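May 30, 2024

Long one today, sorry, hand cramp incoming. I got to Mapplebeck before seven and the lights in the assay room were already on, and there was Soledad with her coffee, staring at the big monitor. We're on week three of rehearsing everything in simulation before the arm gets anywhere near our actual bench, and I still can't get used to coming to work to watch work!

My old job in numbers, for whoever reads this when I'm ninety: I went back through my notebooks last night and I loaded 3,807 plates by hand since I started. Three thousand eight hundred and seven! My right thumb could have told you that (it clicks now, it clicked all through dinner). And what I do these days is sit with Santino and argue about where the fingers should stop. He says a hair lower, I say you'll bump the rim, he runs it again. I kind of love it. I also went home Tuesday-tired from it, the kind where you haven't lifted anything and you still can't think what to cook.

We had the plate job and the bins up today, and I saved a couple of views to go with this. 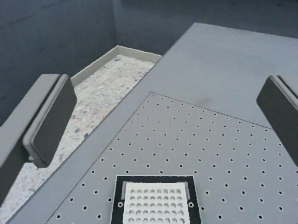 The white plate in its black holder, from up by the fingers, and then the arm with the three bins.

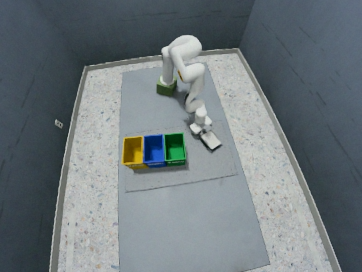 Josefina read this over my shoulder at lunch (I write at lunch, she has no shame) and said I was making it sound too cozy. Her feeling is that the thumb is a fair trade but the talking isn't. When there were four of us on plates we gabbed for 31 minutes a batch, and that's where she learned who was sick and whose kid needed a ride and that the cold room door was sticking again. Now it's two people and a screen, and the others are upstairs on paperwork. She asked me when I last had a real conversation with Wilfredo, and I had to think. October, maybe?

So that's been bugging me all afternoon. I'd been so busy being glad about my hands. Wilfredo moved up to the records desk and got the raise, and he told everyone he was happy, and I believed him because it was easy to. I went up around three with two of the bad granola bars and we talked for 10 minutes about his tomatoes. He asked if the arm was any good yet. I said it's pickier than he was, and he liked that.

Santino wants to go over the bin labels first thing tomorrow. I need to bring my thumb brace and the notebook with the old batch times, it's on top of the fridge.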